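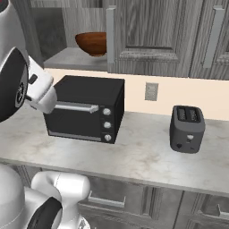
Black toaster oven with three knobs on a marble countertop.

Kitchen > Countertop Care > Stone Sealers > Trorano Marble Sealer

Dec 11, 2023
By Natalina Pace

Trorano Marble Sealer is a water-based sealer for indoor marble, travertine and limestone. It soaks into the stone and slows down water and oil so there is time to wipe up a spill before it stains. It leaves no film and does not change the color of polished stone. On honed stone it may darken the surface slightly, so test a small spot first, such as the strip behind the faucet.

Sold in a 442 ml bottle. One bottle covers up to 100 square feet of polished marble with two coats. Honed and tumbled stone takes more. If your counters are older and have never been sealed, order a second bottle. Unopened bottles can be returned.

Does my counter need sealing?

Put a spoonful of water on the stone and leave it for 20 minutes. If the spot underneath is darker when you wipe it up, the stone is taking in water and should be sealed. Check near the sink and next to the stove, where the old sealer wears off first. Light stone with little veining shows stains sooner than busy patterns do.

How to apply

Clear the counter, including small appliances. Crumbs and grease collect under a toaster oven and will be sealed in if you work around it. Wash with Panby Stone Cleaner or another pH-neutral cleaner and let the stone dry overnight.

Wipe on a thin, even coat with a lint-free cloth. Work in sections you can reach comfortably. Let it stand five minutes, then buff off everything left on the surface. Apply the second coat an hour later in the same way. Keep the counter dry until the next day.

Dried residue looks like a cloudy patch. Dampen a cloth with fresh sealer, rub the patch and buff it dry.

What sealer does not do

Sealer does not prevent etching. Lemon juice, vinegar, wine and tomato sauce react with the marble itself and leave a dull mark, sealed or unsealed. Light etching can be worked out with Rampersad Polishing Powder (sold separately). Deep etching needs a stone shop.

Sealer also does not protect against heat. Use a trivet for pans, and check the manual of any countertop oven for the clearance it needs.
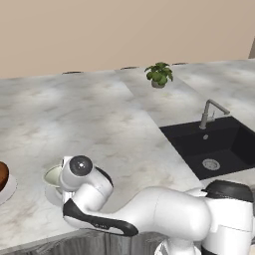

Pale green cup and white saucer on white-and-gray marble.

Coffee and tea should be wiped up the same day even on a freshly sealed counter. A saucer or coaster takes care of most rings.

How often to reseal

Once a year is enough for most kitchens. Hermine Strebel in our stone department reseals hers every January and does the water test again in the summer. Bathroom vanities can go longer. Floors near an outside door may need it twice a year.

Details

Size: 442 ml
Item no.: 200
Base: water
Finish: natural, no shine
Use on: marble, travertine, limestone
Do not use on: quartz, laminate, glazed tile
Shelf life: two years unopened
Storage: keep from freezing

Also available as a kit with two Nisteo lint-free cloths and a bottle of Panby Stone Cleaner. The kit ships in one box. Sealer cannot be shipped by air.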